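4.2 Why people kept watching after the host left

I went into this part of the study pretty sure I knew the answer. When a daytime quiz loses its host, the fans leave too, right? So I spent four weeks reading the message boards for the Flinbridge Quiz Hour and its rival, Potby at Noon, both of which changed hosts in April. Plenty of people swore they were done (in capital letters, mostly!) and then came back the next afternoon to complain about the music round. Figure 2: bins, cloths and cans on a table.

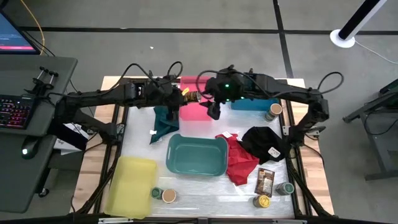 One regular on the Potby board wrote that she had never liked the old host anyway, she just wanted to yell the answers before her husband did. I found that kind of post over and over, and it pushed me to add a code for "playing along" that I hadn't planned on. Once it was in, almost 30 posts that I'd marked as plain grumbling moved over to it.

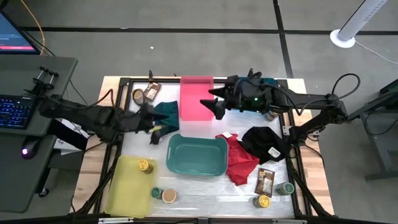

Coding fan posts is messy work, and I want to be open about how I did it. One post can praise the new host, insult the set and ask for a cake recipe. My early notes were a lot like the workbench, with bins, cloths, jars and packets all sharing the same space. I ended up letting each post carry 2 codes at most, following Rimkutė, and I'm still not sure that was generous enough for the longer rants.

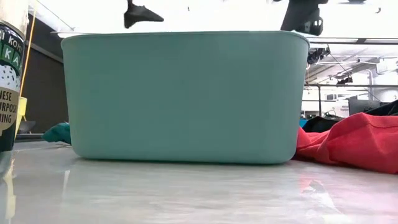

A viewer from Cleltstead told me I was asking the wrong thing, and that I should find out who was in the room when the show came on. Fair point! I went back and checked for any mention of company, which is what Section 4.3 covers.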